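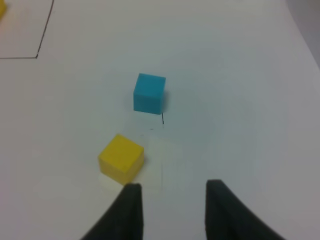 **Projektbericht, Modul Angewandte Schädlingskunde**
Monitoring von Papierfischchen im Aktenmagazin Widthorpe mit Klebefallen

Bearbeitung: Siamak Zamani, Elaheh Kordestani, Elango Kulkarni
Betreuung: Sandra Tunstall

## 1 Ausgangslage

Das Aktenmagazin Widthorpe lagert Bauakten, Karteien und gebundene Verzeichnisse in einem Untergeschoss ohne Tageslicht. Bei Umlagerungen im Frühjahr fielen dem Personal Fraßspuren an Umschlägen und Etiketten auf, dazu einzelne lebende Insekten mit langen Schwanzanhängen. Die Bestimmung im Kurslabor ergab das Papierfischchen (*Ctenolepisma longicaudatum*). Vom Silberfischchen (*Lepisma saccharinum*) lässt es sich anhand der Länge der Anhänge, der Beborstung und der geringeren Bindung an feuchte Räume unterscheiden.

Für das Magazin lag bis dahin kein Monitoring vor. Es war unbekannt, ob sich die Tiere auf einzelne Regalzonen konzentrieren oder den gesamten Raum nutzen. Ebenso unklar war der Eintragsweg. Eine Bekämpfung ohne diese Angaben wäre kaum zu planen gewesen, und ein Sprühmitteleinsatz war wegen des Archivguts von vornherein ausgeschlossen.

## 2 Fragestellung

Der Bericht behandelt folgende Fragen:

1. Wie verteilen sich die Fänge räumlich über das Magazin?
2. Besteht ein erkennbarer Zusammenhang zwischen Fangzahl und Raumklima am jeweiligen Standort?
3. Welche Standorte eignen sich für eine dauerhafte Überwachung mit geringem Aufwand?

Die Wirksamkeit von Fraßködern wurde nicht untersucht. Ein entsprechender Versuch war geplant, passte aber zeitlich nicht mehr in das Modul.

## 3 Material und Methoden

### 3.1 Untersuchungsraum

Das Magazin besteht aus 2 Räumen, die durch eine Brandschutztür verbunden sind. Raum A enthält Fahrregale und den Packtisch, Raum B feste Regale an drei Wänden sowie einen abgetrennten Technikbereich mit Rohrdurchführungen. Der Bodenbelag ist in beiden Räumen derselbe, ein älterer Linoleumbelag mit aufgeklebter Sockelleiste. Die Leiste hat sich in Raum B stellenweise gelöst.

### 3.2 Fallen

Eingesetzt wurden 12 unbeköderte Klebefallen vom Typ Plata, flach gefaltet, mit beidseitigem Einlauf. Auf Lockstoffe wurde verzichtet, um die Verteilung möglichst wenig zu beeinflussen. Die Fallen lagen parallel zur Wand und berührten die Sockelleiste. Jede Falle erhielt eine Kennung aus Raumbuchstabe und laufender Nummer, die mit Bleistift auf den Karton geschrieben wurde. Kugelschreiber verlief auf der beschichteten Oberfläche.

Die Fallen blieben 27 Nächte an ihrem Standort. Einmal pro Woche wurden sie vor Dienstbeginn kontrolliert und die neu hinzugekommenen Tiere auf einer Folie markiert, die über die Klebefläche gehalten wurde. Ein Fallenwechsel während der Laufzeit war nicht vorgesehen. Bei Falle B4 wurde er dennoch nötig, weil die Klebefläche durch Putzstaub zugesetzt war. Die Tiere der alten und der neuen Falle wurden unter derselben Kennung zusammengeführt.

### 3.3 Klimadaten

Temperatur und relative Luftfeuchte wurden mit Datenloggern der Baureihe Min aufgezeichnet. Da nicht für jede Falle ein eigenes Gerät zur Verfügung stand, wurden die Standorte zu Klimazonen zusammengefasst: Fahrregale, Packtisch, Außenwand, Innenwand, Technikbereich. Die Geräte lagen auf Bodenhöhe. Vor Beginn liefen sie über Nacht nebeneinander im Labor; auffällige Abweichungen untereinander zeigten sich dabei nicht.

### 3.4 Auswertung

Die Fangzahlen wurden in Ruvby erfasst, der Datenbank des Lehrgebiets. Siamak Shirazi stellte hierfür die Eingabemaske bereit, die ursprünglich für Schabenfallen angelegt war. Das Feld »Nymphenstadium« wurde durch eine Größenklasse ersetzt (klein, mittel, adult). Als Vergleichsgröße dient der Fang pro Falle und Nacht.

Eine Signifikanzprüfung wurde nicht durchgeführt. Die Zahl der Fallen je Zone ist dafür zu gering, und die Standorte innerhalb einer Zone sind nicht unabhängig voneinander.

## 4 Ergebnisse

### 4.1 Gesamtfang

Insgesamt wurden 266 Papierfischchen gefangen. Bezogen auf alle Fallen und die gesamte Laufzeit entspricht das 0,82 Tieren pro Falle und Nacht. Alle Größenklassen waren vertreten. Der Anteil kleiner Tiere belegt eine Vermehrung im Gebäude; ein ausschließlicher Eintrag einzelner adulter Tiere mit Lieferungen scheidet als Erklärung aus.

Als Beifang traten Staubläuse, Zitterspinnen und vereinzelt Kellerasseln auf. Silberfischchen wurden in keiner Falle nachgewiesen.

### 4.2 Räumliche Verteilung

| Zone | Raum | Fangniveau | Kleine Tiere |
|---|---|---|---|
| Fahrregale | A | niedrig | vereinzelt |
| Packtisch | A | hoch | vereinzelt |
| Außenwand | B | mittel | vorhanden |
| Innenwand | B | niedrig | keine |
| Technikbereich | B | sehr hoch | häufig |

Der Schwerpunkt liegt im Technikbereich von Raum B. Die Fallen neben den Rohrdurchführungen fingen bei jeder Kontrolle neue Tiere, darunter den größten Teil der kleinen Größenklasse. Ein zweiter, schwächerer Schwerpunkt besteht am Packtisch. Dort überwogen adulte Tiere.

Entlang der Innenwand blieben die Fänge niedrig. Auch zwischen den Fahrregalen wurde wenig gefangen, obwohl dort das meiste Papier lagert. Ob dies die tatsächliche Dichte abbildet, ist fraglich — die Schienen der Regalanlage bieten Laufwege, die an den Fallen vorbeiführen.

### 4.3 Klima

Die Temperatur lag im Technikbereich durchgehend über der der übrigen Zonen und schwankte dort am wenigsten. Die relative Luftfeuchte war an der Außenwand am höchsten. Die Fangzahlen folgen dem Temperaturmuster deutlicher als dem Feuchtemuster, was zur bekannten Toleranz der Art gegenüber trockenerer Luft passt.

Der Logger am Packtisch wurde in der zweiten Woche versehentlich auf ein Regal gestellt und erst bei der folgenden Kontrolle zurückgelegt. Die Werte dieses Zeitraums sind in der Auswertung nicht enthalten.

## 5 Diskussion

Die Befunde sprechen für ein Vermehrungszentrum in oder hinter den Rohrdurchführungen. Wärme, offene Fugen und geringe Störung treffen an dieser Stelle zusammen. Direkt beobachtet wurde der Rückzugsort nicht, da die Verkleidung im Rahmen des Projekts nicht geöffnet werden durfte.

Für den Packtisch kommen zwei Erklärungen in Betracht. Die Tiere könnten mit Kartonagen eintreffen und dort zuerst auf eine Falle stoßen. Möglich ist auch, dass sie aus Raum B zuwandern und sich unter gestapelter Wellpappe sammeln. Die Größenverteilung passt zu beiden Varianten. Eine Trennung wäre möglich, wenn angelieferte Kartons vor der Annahme in einer mit Klebeband umrandeten Zone abgestellt und die dort haftenden Tiere getrennt erfasst würden.

Methodisch ist die fehlende Beköderung zu diskutieren. Unbeköderte Fallen erfassen die Laufaktivität, und diese nimmt mit der Temperatur zu. Ein Teil des Unterschieds zwischen Technikbereich und Innenwand kann daher auf höhere Aktivität bei gleicher Tierzahl zurückgehen. Die Häufung kleiner Tiere im Technikbereich bleibt davon unberührt.

Der Untersuchungszeitraum im Mai erlaubt keine Aussage über den Jahresverlauf. Vergleichswerte aus der Heizperiode fehlen.

## 6 Empfehlungen an das Magazin

- Fugen an den Rohrdurchführungen nach Rücksprache mit der Haustechnik verschließen. Die Brandschutzanforderungen sind zu beachten.
- Gelöste Sockelleisten in Raum B neu befestigen und die Fugen abdichten.
- Wellpappe nicht am Packtisch lagern; Leerkartons am Tag der Anlieferung entsorgen.
- Boden entlang der Wände mit einem Sauger mit Feinstaubfilter reinigen, Beutel anschließend verschlossen entsorgen.
- Dauerfallen an den Standorten A2, B1, B4 und B5 belassen und monatlich ablesen.
- Erst nach den Abdichtungsarbeiten über Gelköder entscheiden. Die Ausbringung sollte durch einen sachkundigen Betrieb erfolgen, in Köderstationen und ohne Kontakt zum Archivgut.

Besonders beschädigte Akten können vor der Umlagerung einer Kältebehandlung unterzogen werden. Die Verpackung in dichter Folie und die Akklimatisierung vor dem Öffnen sind mit der Restaurierung abzustimmen.

## 7 Arbeitsteilung und offene Punkte

Siamak Zamani übernahm die Fallenkontrollen und die Bestimmung, Elaheh Kordestani die Klimadaten, Elango Kulkarni die Dateneingabe und den Lageplan. Der Bericht wurde gemeinsam verfasst.

Offen ist die Nachbestimmung mehrerer stark verklebter Tiere aus Falle B5. Sie wurden anhand der Anhänge dem Papierfischchen zugeordnet und sind im Gesamtfang enthalten; die Beborstung war nicht mehr prüfbar. Die Fallenkartons liegen tiefgefroren im Kurslabor und können dort bis zum Ende des Semesters eingesehen werden. Der Lageplan mit den Fallenkennungen ist in Ruvby unter dem Projektnamen Widthorpe abgelegt.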